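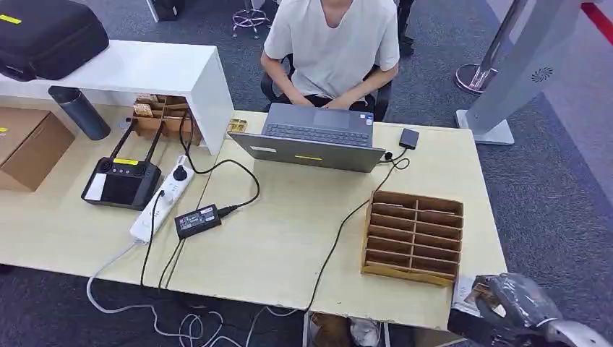
Subject: Re: Taltach open day, anyone going?

Hi all,

I went to the open day at Taltach in Brelcombe and said I would write it up for the people who couldn't get a place. It's long. Skip to the end if you only want the practical part about the next one.

Getting there first. The building is behind the bus garage and the sign on the street still has the old tenant's name on it. I walked past it twice. Parking is in the back and it was full by 9 in the morning, so I left the car at the library and walked. You sign in on a tablet, they give you a paper badge, and then you wait in the hallway until your group is called. They took us in groups of nine, which was small enough that everyone could see and ask things.

There were two stations. Station 1 was a wheeled base driving itself down a hallway and going around people. It did what it was supposed to do. I have seen others do the same and didn't stay long. Station 2 was the one I came for, a humanoid hand on a silver arm, working at a desk over a tray with narrow slots. An operator sat across the desk at a laptop the whole time. The task was to get a flat part out of one slot and into another without pushing the divider over.

That sounds like nothing much. A gripper with two flat fingers would need room on both sides of the part, and in a slot that narrow it doesn't have any. The jointed fingers can come down from the top and hook the edge. The arm moves over the tray, stops, the fingers curl, and then there is a long pause while the software decides whether it has hold of anything. The operator told us the pause is set on purpose for visitors and can be made shorter. I would have liked to see it at working speed, but the answer was no, not with people standing around.

I watched the full demonstration both times it ran. In the first run it got the part on the second try. In the second run it came down slightly off, touched the divider, backed out by itself and went in again. I thought the second run was better to watch, and I said so. The fact that it backed out means it noticed the contact. They told us the fingers don't have any touch sensing at the tips and that it gets this from how hard the finger motors are working. I had assumed it was doing it by camera.

They did have numbers. Over the spring they logged 271 tries at this one task with this one tray design, and they handed out a sheet with the results. I'm not going to copy the sheet here, since it says not to pass it on, but I can say that most of the misses were on the outer slots, where the arm has to reach at a bad angle. If you have ever tried to set up a fixture for one of our own arms you'll know that problem.
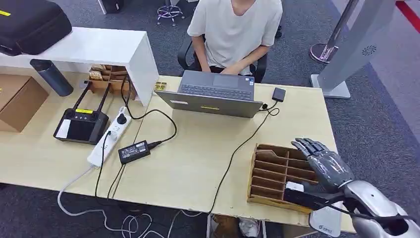 The Piludville group wrote, back in May:

> We are thinking of sending two people but it's a long drive for us
> and we'd like to know what it's worth before we book. The notice says
> "dexterous handling demonstration" and doesn't say anything else. Is it
> a real task or is it waving and shaking hands? We went to one of those
> last year and came home with a tote bag.
>
> Also, is it running on its own, or is somebody steering it? We don't
> mind either way, but we want to know which one we're looking at. If
> it's steered we would be interested in the controls, as we're building
> something like that for our own arm and the delay is giving us trouble.
>
> Last thing, does anyone know if they use Gerlach motors in the wrist?
> We have a pair of those and can't get them to hold position when warm.

I'll take these in order.

Real task or not: real, but narrow. It does the one tray. Somebody in my group asked if it could pick up her keys and the answer was that it could try, but they hadn't set it up for keys and would prefer not to. I thought that was a fair answer. Nobody got a handshake from it.

On its own or steered: both, and you have to ask which, as it isn't marked anywhere. The reaching and the grasp are automatic once the operator starts them from the laptop. Between runs, when they want the arm moved to a new starting place, they can take over by hand. I asked about delay for you. They said they had the same trouble early on and most of it came from sending video and motor commands over the same wireless link. They moved the commands to their own link and the delay mostly stopped being a problem. I don't know if that helps with your setup. It might be worth an evening to check.

Gerlach motors: the shoulder has them. The wrist doesn't. They used to have them there and took them out, and when I asked why I was told "weight." Nobody mentioned heat. I did bring up your problem and the advice was to look at the mounting plate before you blame the motor, in case it can't get rid of the heat. One of them said they would answer a written question if you send it to the general address and put "wrist" in the subject.

A few more things about the room, as some of you will be planning our own open day in the fall and might want to borrow from it. The whole floor is 2000 square feet and they used less than half of it. There was a clear line for where visitors should stand, and a member of staff stood with the visitors and did the talking so the operator could keep working. I think that is the right way to do it. When we did ours, the same person was running the arm and answering questions, and both jobs went badly.

They also left the wiring out in the open. Power strip on the desk, cords over the edge, handheld controller lying next to it. I liked being able to see what was plugged into what, and a couple of the students in my group spent more time on that than on the arm. For our own day I would want the cords off the front edge of the desk, though. We get small kids.

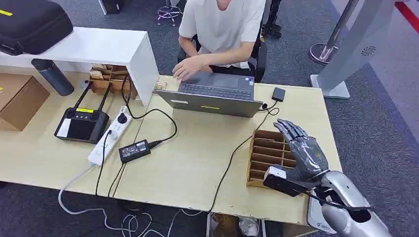

The question period ran over. The part I found most useful was about the trays. They have been through several versions, and every time they change the tray they have to redo part of the setup, because the height of the dividers changes where the fingers can go. Cheap trays are fine for trying things out. Once they start logging tries, they keep to one design and don't touch it. We have been swapping bins on our bench whenever somebody needs one, and then wondering why last week's settings are off. I'd like to stop doing that. If someone has a spare tote, I'll label a set and put them on the top shelf for bench use only.

Someone asked about cost and didn't get a figure. Someone else asked about safety, and they showed us the stop button and pressed it in the middle of a move. The arm stopped and held where it was. It did not drop, which was my question, as ours does.

What I didn't like: the talk at the start was too long for what was in it, and most of it is already on their web page. The hallway gets crowded between groups. There is one restroom. Coffee ran out before 11.

Practical part. They are planning another open day in October, same building, and the sign-up will be on their page some time in August. Places went in 2 days this time. They will take a group booking if it comes from one address, so if enough of us want to go I can send it in. Reply to me off the list and tell me morning or afternoon. Morning is better, as the light is even and they run the arm more often.

To the Piludville group, I think it is worth the drive if you write ahead and ask for time at the desk after the last group. They said yes to that when I asked for you, but they want to know how many are coming and what you'd like to look at. If it's only the regular tour, I would wait and see what they put on in October.

I kept a page of notes on the finger linkage and will bring it to the next bench night. My drawing isn't good.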